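Farah Student Robotics Club
Progress report to the Visaneo Education Fund, January

Dear Mairéad Ó Flaithearta,

You asked for a page on where the grant has gone. Most of it is still in the bank, which our members regard as a scandal and I regard as an achievement.

The fall went into simulation. The team agreed to get the rack task working on screen before anyone touched the real arm, and they kept to that with only moderate whining. The log now stands at 967 simulated attempts. The last 200 were run with the settings frozen, and 30 of those failed — nearly all of them at the moment the gripper comes in over the top of the rack.
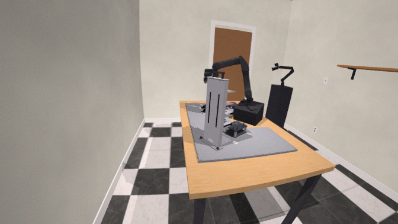 The failures have split the club into two camps. One says the approach path is too low and should be raised. The other says the path is fine and the gripper closes early. Both camps have slides. I have asked for a test that would settle it, and they are now arguing about the test.

Spending to date: the Grinier software license, one replacement graphics card, and pizza, the last of which was not charged to you. The Trutico order for rack parts is placed but has not shipped. Their latest email promises "soon," as did the one before it.

We are 2 weeks behind the plan you approved. One of those weeks was exams. The other went to a units mistake that made the arm treat millimeters as meters, and the student responsible has been made head of documentation.

Next up is the move to the real arm, starting at the slowest speed it has. I would like to shift the unspent travel money to spare gripper fingers, if you'll allow it. We expect to need them.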